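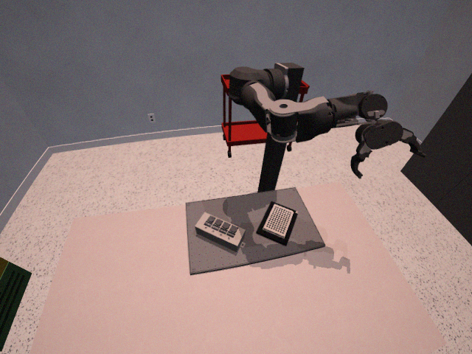
Tópico: App de lanterna pede acesso às SMS – apago ou não?

tomoana_k
Boa tarde a todos. Peço desculpa se o meu português não é perfeito, aprendi já adulta. Tenho um Moto com dois anos e instalei na quinta-feira uma aplicação de lanterna chamada Flukuveo. Na primeira abertura ela pediu acesso à câmara, o que compreendo, mas depois pediu também acesso às mensagens SMS e aos contactos. Recusei os dois e a lanterna continua a funcionar. A minha dúvida é a seguinte: basta recusar as permissões ou devo desinstalar?

rui_bits
Desinstala. Uma lanterna não precisa de ler SMS. Os códigos do banco chegam por aí.

ventoleste67
Não concordo totalmente. Se a permissão foi recusada, o sistema não entrega as mensagens. Muitas destas apps pedem tudo por preguiça de quem as fez, usam um pacote de publicidade já pronto e nem olham para a lista.

rui_bits
Preguiça ou não, o resultado é igual para quem carrega em "Permitir" sem ler. E para que serve uma app de lanterna, se o telemóvel já tem uma?

tomoana_k
A do telemóvel não tem regulação da intensidade, foi por isso que procurei outra. Fui agora ver o consumo de dados: 363 MB em segundo plano desde a instalação. Isto parece-me muito para uma lanterna.

ventoleste67
363 MB já muda a conversa. Publicidade pode gastar bastante, mas com o ecrã desligado não devia. Nesse caso retiro o que disse – apaga.

flindeck
Antes de apagar, vai a Definições, Segurança, e confirma que a app não está como administradora do dispositivo. Se estiver, retira primeiro essa autorização. Eu tive uma que mostrava até 320 anúncios por dia e o botão de desinstalar estava cinzento por esse motivo.

tomoana_k
Obrigada, Flindeck. Não estava na lista de administradores. Desinstalei e reiniciei. Devo também mudar a palavra-passe do correio?

rui_bits
Eu mudava.

ventoleste67
Acho exagero, ela nunca deu acesso a nada além da câmara. Mas mal não faz. Ativa a verificação em dois passos, de preferência sem ser por SMS.

tomoana_k
Está bem, vou fazer as duas coisas hoje à noite.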